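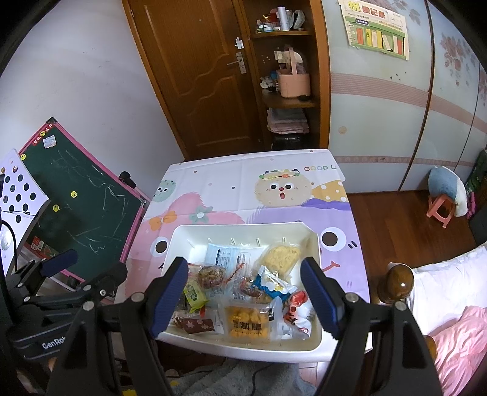
Ticket 1187
Component: Plalliton perception, grasp width estimator
Reported by: Vilja Niskanen
Assigned to: Konrad Fankhauser
Status: Fixed, waiting for release

February 2, 2019, Vilja Niskanen
After the update to build 117, the width estimate drops out when both fingers are down inside a tray. Above the tray it is fine. The log shows "left finger lost" and the planner then holds the last good width. Restarting the node does not help. Same result on both Cutmont workstations.

Konrad Fankhauser
Can you send the log with debug level on, and your finger mask file? Which tray?

Vilja Niskanen
Attached. White plastic tray, rectangular, with wrapped snacks in it. The fingers go down near the left and right walls. Mask file is the one that came with the build.

Konrad Fankhauser
Reproduced from your log. The segmentation is OK and finds both fingers. The loss comes later, in the contour check. Build 117 joins any two edges closer than 9 pixels, so the finger and the tray wall become one contour. That contour is too wide and gets rejected.

Workaround: set merge_edges to false in estimator.cfg and restart the node. Leave the mask file alone.

Vilja Niskanen
Workaround applied. Replayed 500 frames, no dropouts. CPU load is a little higher but acceptable.

Lorenz Bachmann
Does this change the calibration? We have the same build at Cuvley.

Konrad Fankhauser
No. Calibration is read before this step. You can change the setting without running it again.

Fix merged. Edges are now joined only inside the finger mask. Remove the merge_edges line after you install the next build.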